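Product Design 4: Notes for Week 15
The Luxury Appliance Problem
Instructor: Vanderleia Magalhães

Bring the Darnetti reading. Skimming it in the elevator counts, barely.
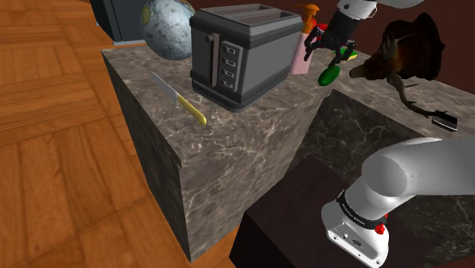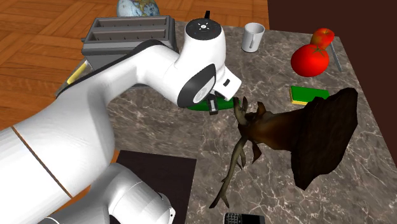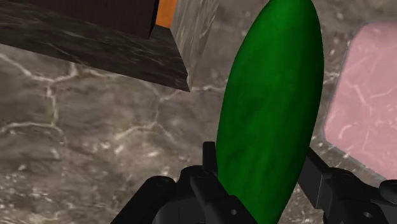
Renders, top to bottom: toaster on the counter; robot arm over the counter; cucumber.

1. What is the extra money for?
The Onik coffee maker sells in plain black and in gold plate. Same pump, same boiler, same drip. The gold one costs 20 times more and shows every fingerprint.

2. Scarcity
Onik made 700 gold units and numbered each one. Buyers asked for low numbers – the coffee is not known to improve below 15.

3. Who buys it?
Ilir Popescu's paper says hotels, mostly. Read the section on lobbies and skip the poem.

For next time: one page on a gadget you paid too much for. Receipts optional, shame expected.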